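How to Look After a Hand-Held Gripper So It Keeps Giving You Good Data

Posted in February by the Fliseck workshop
14 comments | 62 shares
Print this page | E-mail this page

I love these little tools. You squeeze, the linkage closes, the wrist camera sees pretty much what a robot would see, and at the end of a morning you've got a pile of demonstrations. Ours go by the name Irix, and after some 1,000 grasps apiece they've taught us a lot about upkeep! Set aside 30 minutes for the full routine.

What you need: a soft brush, a lint-free wipe, isopropyl alcohol, a small hex key set, a spare pair of finger pads and a printed checkerboard.

1. Power down and unplug the camera. Lay the gripper on its side so the marker cube isn't carrying any weight.

2. Brush out the linkage. Fabric work is the worst for this — lint creeps into the pivots and you'll feel it as a faint drag near the end of the squeeze. Work the brush in from both sides, then open and close the fingers a dozen times and brush again. Don't oil anything yet.

3. Check each pivot screw. Snug is right. If you tighten until the fingers stop falling open under their own spring, back off a quarter turn. We put a dot of paint across every screw head and onto the metal next to it, so a screw that has crept shows up at a glance.

4. Wipe the finger pads with alcohol and let them dry. Press a fingernail into the rubber: if the dent stays, swap the pad. We get 300 or so good cloth grasps from a pair before corners start slipping. Jonen pads go on with the tab facing the palm (I've put them on backward more than once).

5. Clean the marker cube with a dry wipe only. Alcohol lifts the black ink on the Mazandarani prints, and a gray square is a square the tracker may lose. Look at every face under a bright light. Any peeling corner means a new sticker and a new calibration.

6. Clean the lens, plug back in, and run the checkerboard. Move slowly, tilt a lot, and fill the corners of the view. If the error comes out higher than last time, look at the camera mount first. It's nearly always the mount.

7. Now the fun part, a real pick. Drape a microfiber cloth over something with an edge, like the top of a chair, and bunch up a peak. Come in level from the side, close on the peak, lift, and put it down somewhere else. Do that 3 times and watch the recordings back at half speed.

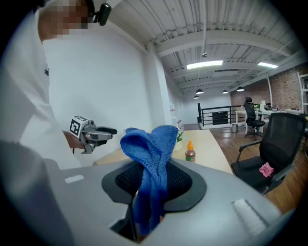 On playback, look at the fingertips as they close. Both should meet the fabric together, and the pose track should stay smooth the whole way through. A jump right at contact sends you back to step 3, usually to the screw nearest the palm. If it all looks clean, write the date and the calibration error on the tape under the handle and get back to picking things up!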